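Body & Mind | First Person

I threw my back out in August reaching for a bag of dog food – 18 pounds, if you're wondering – and spent the next week walking like a question mark. My neighbor swore by acupuncture. I swore at needles. Guess who won!

Ghada Azar runs the Brekke clinic out of two rooms above a bakery, so you lie there full of pins smelling cinnamon rolls (cruel, if you ask me). She asked about my sleep, my shoes, even my lunch. The first visit was $120, the rest are $50, and I've been going ever since. I still get stiff by four in the afternoon, but I can tie my own boots again, and I'm back to carrying the dog food – in two trips.
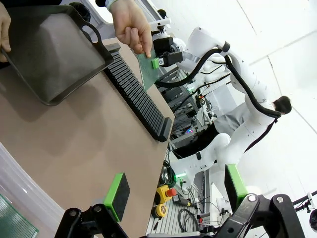
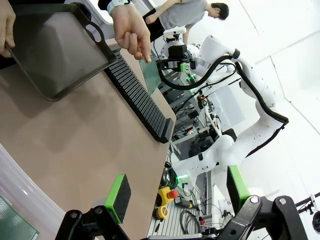 Hands at the table, one of them holding a dark tray.

More in Body & Mind
My Month of Cupping, by Bendik Torvik
Soaking It Out at the Rundach Baths
Do Foot Rollers Help?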